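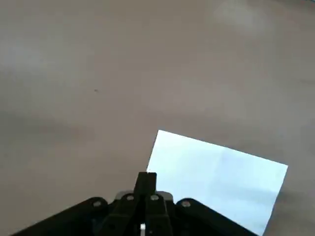

Houda Slaoui wrote that the program for the delegation's visit had reached her without the afternoon session, and asked whether the meeting with the Brikdale water research group was still going ahead.

The session is confirmed. The full message is quoted at the end for members who joined the list after it was sent, and the points raised in it are taken in order.

The afternoon session will begin directly after lunch in the second-floor meeting room at Lernasside. The Brikdale group will be represented by its deputy director and two members of its modeling team. They have asked for 15 minutes to present their work on seasonal river flow, followed by open discussion. The page was left out of the program by mistake when the file was converted, and a corrected version was placed in the members' folder this morning.

On the second point, the text of the cooperation agreement has not changed since the June meeting, apart from the two items listed below.

Article 4 now states that visiting researchers remain employed by their home institute for the whole of their stay. The earlier wording left this open, and the legal office at Grasso asked for it to be settled before signature.

Article 9 now allows either side to end the agreement with six months' notice. Exchanges already under way at that time will be completed under the original terms.

The number of exchange places is as agreed in June. Applications for the first round came to 358, and the selection panel has reduced these to a list of 100 for interview. Names will not be circulated on this list. Departments that nominated candidates will be informed directly by Doaa Radwan's office.

On the third point, interpretation will be provided for the morning session and for the signing. It will not be provided at lunch or in the afternoon – the Brikdale group has confirmed that it is content to work in English. Members who would like a written summary in French should write to the international relations office, and one will be prepared within two weeks of the visit.

The public lecture remains in the main hall, which seats 300. Registration is handled through Wirkeo as in past years. Staff do not need to register but are asked to leave the first three rows free for the delegation and invited guests.

Members taking part in the signing should be at the north entrance at 9:30. Parking permits already issued for the June meeting remain valid.

International Relations Office
Lernasside

On Sun 27 September, Houda Slaoui wrote:

> Dear colleagues,
>
> Thank you for the program for the delegation's visit. My copy
> ends at lunch. Is the afternoon meeting with the Brikdale group
> still going ahead, and if so, who will attend from their side?
>
> I would also be grateful to know whether the agreement to be
> signed is the June text or a later one. Our department
> commented on Article 4 at the time and has not seen the result.
>
> Lastly, will there be interpretation throughout the day? Two of
> our guests would prefer to speak French.
>
> With kind regards,
> Houda Slaoui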